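Storing potatoes through to May: a conversation with the Brurnlow store manager

The store manager at Brurnlow does not like the word "fresh" when it is applied to potatoes in spring. The crop in her buildings was lifted the previous fall. By the time the last of it goes out in May it has spent most of its life in the dark, in a pile, with air being pushed through it.

"It's a living thing that you are trying to keep bored," she says. "It breathes, it gives off heat, it loses water. Everything we do in here is about slowing those three down without damaging it."

Brurnlow stores russets for table and fry contracts. There are 14 bins on the site, built at different times and not all to the same standard. The oldest two have wooden walls and are filled last and emptied first. The newer ones have insulated panels, a plenum along one side and ducts under the pile.

We met on a Friday morning, before the trucks started, in the small office at the end of bin six. A monitor on the desk showed supply air, return air and pile temperature for each bin. She looked at it often while talking.

The first subject was curing. Many growers, she says, want to get the pile cold as soon as the doors are shut, and she understands the instinct. A potato that has been through a harvester, a truck, a piler and a drop onto other potatoes has small wounds all over it. Those wounds need to close before the temperature comes down, and they close only when the air is mild and humid.

"We hold for 14 days in a normal year. If the skins were poorly set at harvest, we go to 20. I have been argued with about those extra days every single time. The fans cost money and the contract people want to see the number drop. But if you cool an open wound you have it all winter, and dry rot gets in through it."

How does she judge skin set? With her thumb, mainly. She takes tubers from several loads, presses sideways and pushes. If the skin slides, the field should have been left longer after vine kill. Brurnlow cannot always refuse such loads, but it can put them in a separate bin and mark that bin for early shipping.

She also looks at how each tuber is shaped and marked. Long, even potatoes move through the piler with fewer knocks. Those with a pointed end get clipped more, and the clipped end is where she expects to find trouble later on. Small spots on the skin bother her less. "People send me pictures of spots. Most of them are lenticels, or a bit of surface scab. Wash it, cut it, look inside. The outside of a russet is rough by nature and doesn't tell you a great deal." 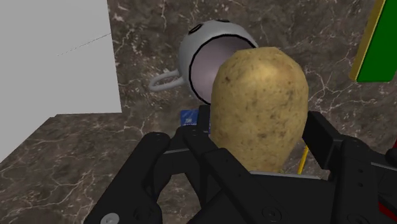
Russet type, narrower at the top, with small dark spots on the skin (computer rendering).

After curing comes the ramp down. Her rule is a slow one, with the supply air kept only slightly below the pile. A bigger difference cools faster, but it also pulls water out of the bottom layers, and the bottom layers are already carrying the weight of everything above. Dehydrated tubers under load go flat on one side. The trade calls it pressure bruise, and the discoloration often shows only after the potato has been peeled.

"That's the claim I hate most," she says. "It leaves here looking acceptable. Then it gets peeled somewhere else and there's a gray patch under a flat spot. You can't argue with it. You ran dry, that's all it means."

To avoid running dry, she keeps humidity as high as the building allows. The limit is condensation. If the ceiling is colder than the air in the headspace, water forms and drips onto the top of the pile, and a wet top is the usual starting point for soft rot. Bins three and four had this problem for years. The fix was additional insulation over the bays nearest the doors and a set of small circulation fans under the roof that run even when the main fans are off.

The control system is from Trikus and was installed 12 years ago. She speaks of it with moderate respect. It opens and closes the fresh air louvers according to outside temperature and keeps a log she can scroll back through. What it does not do well is report a failed sensor. A probe that has drifted will go on giving a steady, plausible reading, and the louvers will obey it. She therefore walks every bin each morning with a hand thermometer and writes the figures in a notebook. When the notebook and the screen disagree, the probe is pulled and checked in ice water.

Two of the newer bins run on a Pendeo humidifier, the type with a wetted pad in the air stream. The remainder use spinning-disc units. She prefers the pad for even coverage and dislikes it for maintenance. Minerals build up, airflow through the pad drops, and the fans work harder to deliver the same volume. The pads are changed at the end of every season whether they look bad or not.

The question of sprouting takes up a good part of the conversation. A russet goes through a dormant period after harvest, and its length depends on variety, on the growing season and on storage temperature. A hot summer shortens it. Lower temperatures hold the sprouts back but raise the sugars, and a potato with high sugars turns dark in the fryer. Table stock can therefore be kept colder than fry stock, and the two are never put together.

"If someone tells me a bin might go either way, table or fry, I treat it as fry," she says. "You can't easily take the sugar back out. You can warm them up for a few weeks and some of it will come down, but how far depends on why it went up. Old potatoes get sweet from age, and warming does nothing for that."

Samples for fry color are pulled monthly until midwinter and then every two weeks. They go to Akpalu, a lab in the next county, which fries strips from the stem end and the bud end separately. A dark stem end with a pale bud end suggests stress in the field, usually heat or missed water. Dark at both ends points back to the store.

Asked what she would change if there were money for one thing, she does not mention controls or humidifiers. She would pay for more time at the piler. The drop from the boom to the pile should be kept as short as possible, and that depends on the operator raising the boom a little at a time as the pile grows. Late in the day, with trucks waiting in the yard, it tends to be raised early.

"We did a check on it one season. Took 200 tubers from a morning load and 200 from an evening load, same field, same truck. Kept them warm overnight and peeled them all. I won't give you the numbers because it was one day and one crew, but I put a second operator on evenings after that and he's still there."

Her other piece of advice concerns unloading. Cold potatoes bruise more readily than warm ones, so a bin should be warmed before it is shipped. This takes several days and has to be planned against the truck schedule, which changes. When a buyer calls for an early load she will ask for a delay, and she does not always get it – in which case the load goes out cold and she writes that on the ticket.

Bin six was due to be opened the following week. The pile temperature had been coming up since Monday, and the return air was half a degree above supply. She wrote both readings in the notebook and went to check the louvers on bin seven, where the screen was showing a figure she did not believe.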